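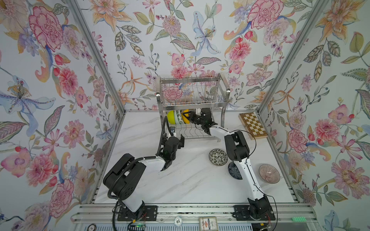

Gripper comparison, part two: plates and bowls

By Serena Melis, test bench group, Trerkammley workshop – with notes from Usman Chaudhry

In the November issue we promised to report on the new finger sets when we had used them long enough to have an opinion. Now we have one, or maybe I should say we have two, because Usman and I do not fully agree.

For readers who joined the list after November: our bench has two arms, each with a two-fingered gripper, and the job we use for comparing is kitchen work. Plates go in and out of a steel drying rack, and bowls are picked up from the table and put down again. It sounds easy. A plate in a rack is thin, it stands close to its neighbour, and the fingers must go between them without pushing. A bowl is a different problem, as its wall is curved and leaning outwards, so two flat fingers never touch it in the way that the drawing suggests.

We compared two sets of fingers. The first is the Flirnix set, which is long and narrow at the tip. The second is from Hrytsenko, shorter and wider, with a softer face. Each set made 600 picks, half of them on plates and half on bowls, with the same controller settings. We did not change the speed between the sets, even when it was tempting.

Plates

On plates the Flirnix fingers were clearly better. The narrow tip enters the space beside a plate without touching the next one, and the operator can come in at a poor angle and still get a good hold. With the Hrytsenko fingers we often moved the neighbour plate a little before closing. Most of the time this did no harm, but when the neighbour leans, the next pick starts from a position that the arm does not expect, and the small errors add up during a long session.

The lower tier is harder than the upper one for both sets. The arm must reach in with the forearm quite flat, and the wrist has little freedom left. Usman found it helpful to start with the plate at the end of the row and work towards the middle. I preferred to work always from the same side, so that the elbow stays in a comfortable position. We both improved with practice, so please do not read too much into our preferences.

Bowls

With bowls the result is more mixed. Our method is to put one finger inside the rim and the other outside, then close and lift straight up. The Hrytsenko fingers hold better once they are closed, and the bowl does not swing so much during the lift. But they are wide, and with the small bowls the inside finger meets the opposite curve sooner than you would like. The Flirnix fingers fit everywhere, but they hold on a small area, and a heavier bowl can turn slowly around the contact point while the arm is moving. I stopped several picks for this reason.

Height matters more than we thought in November. If the fingers go too low, the outside tip touches the table before the grip is closed, and the force reading becomes useless for some moments. If they stay too high, you hold only the lip, and the bowl tips when it leaves the table. We now stop a little above the table, check the wrist view, and only then close.

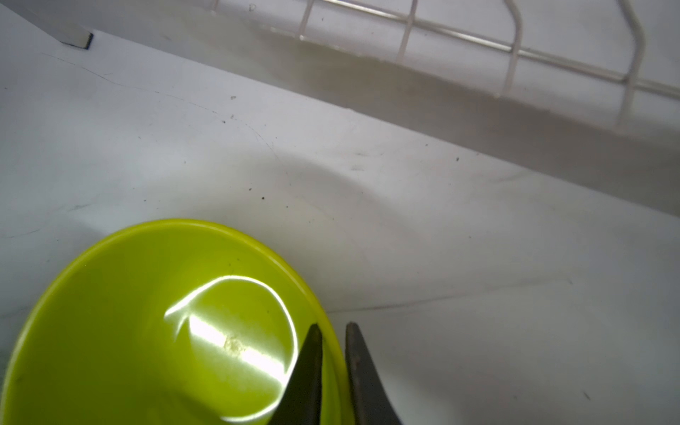

Wrist camera view: one fingertip on each side of the rim of the green bowl.

The wrist cameras

I want to say a few words about the cameras, as three readers wrote to ask if they are worth the trouble of mounting. For me the answer is yes. The view from outside the bench tells you where the arm is, but it does not tell you if the rim is really between the fingers. On the wrist view you can see this directly.

There is one difficulty, and it is light. A glossy bowl gives a strong reflection, and the bright band can lie just where you want to judge the edge. We tried to lower the exposure, which helped with the bowl and made the dark fingers almost impossible to see. In the end we left the exposure as it was and moved the lamp. Usman would like to try a diffuser. I think it will take too much space, but he is welcome to show me that I am wrong.

Cables

A small warning for those who build a similar bench. On our first day we fixed the wrist cable too tightly, and it pulled when the arm reached for the far end of the rack. Leave a generous loop over the shoulder, then move the arm by hand through all the positions you plan to use, also the strange ones. It takes 2 minutes and it saved us a connector, or rather it would have saved us one if we had done it first.

Our opinion so far

Usman would choose Flirnix for everything and accept to go slower with the heavy bowls. I would keep Flirnix for plates and change to Hrytsenko for bowls, if changing the fingers did not take so long. At present it is four screws for each gripper and a new calibration afterwards, so in daily work I also use Flirnix, with some regret.

Grevside has offered to lend us their quick-change plate in the coming weeks. If it keeps the calibration between changes, we will repeat the comparison with up to 900 picks per set and add cups, which several of you asked for. The settings file and the pick log are available from Usman at the workshop. If you have tested either set on thin plates, please write to us, especially if your results were different from ours.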